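The kettle at the Clurnberg mediation house takes its time, and so does Wiebke Ehlers, who likes to get a visitor settled before she'll talk about anything serious. She spent 10 years as a public defender in Gatmont before she came here to help people meet, face to face, with the person who harmed them (or the person they harmed).

"I used to think my job ended at the verdict," she told me, pushing a plate of shortbread across. "Then I started getting letters. People wanted to know if the woman whose car they'd taken was all right, and I had no way of finding out for them."

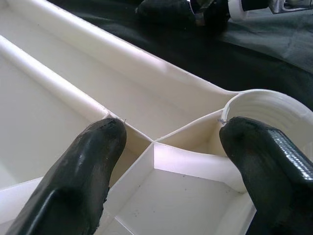

The house takes cases the county court sends over, mostly theft, vandalism and fights between neighbors, and a few that are a good deal heavier. Last year there were 463 referrals, and 438 of them got as far as a first meeting. Wiebke is proud of that, though she was quick to tell me a first meeting can be ten minutes of silence and a slammed door.

I asked what victims usually want. She laughed, kindly, and said I'd be surprised how often it's an answer to one small question. Why my house? Did you read the letters in that box?

"A judge can't ask that for you," she said. "Well, a judge could, I suppose, but I never heard one do it."

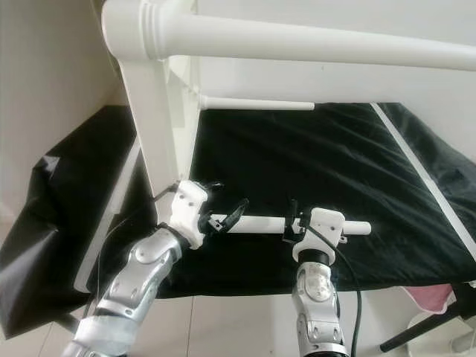

Two robot arms holding a white rod

She doesn't pretend it suits everybody. Some people would much rather never see the other person again, and she thinks they should be left in peace and still be offered help with counseling and lost wages. The Habte Fund pays for some of that, up to $900 a household, and she'd dearly love to see it doubled.

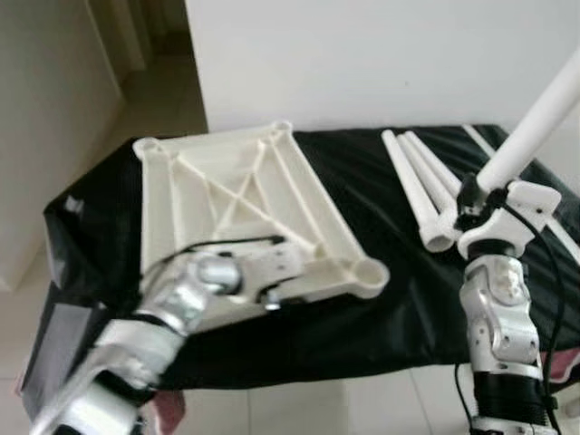 4 min read

And what about those who won't admit to anything? "Then we wait," she said, pouring us both more tea. "I've waited over a year for one young man. He came back in January and asked if the chair was still free."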